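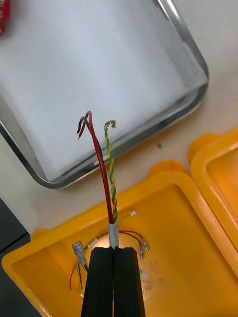
The gripper at the Sukstead bench, holding a cable by its grey jacket above an open yellow enclosure.

Sukstead open workshop, 6 Mar 2020

The wiring bench was at the far end of the hall, past the Brollness stand and the coffee. I had 90 minutes before my train and spent most of them there.

The job is an ordinary one for any electrician: take a short cable with red, black and green-and-yellow conductors and join it to the thin leads inside a plastic box. I-seul Oh, who runs the bench, told me the arm picks up a cable by the jacket 19 times out of 20 if it is laid out straight. Finding the right connector and pushing the wire home is another matter. Her best run in January was 3 finished boxes in a day. A person at the next bench does 100.

Bent tips are the main trouble – a hooked end won't go into a connector, and the arm has no good way of straightening one. She still does that by hand with pliers.

I asked about changing a light switch at home. She said she would hire an electrician.

The Flumgate shuttle back to the station leaves from the east gate and takes cards only.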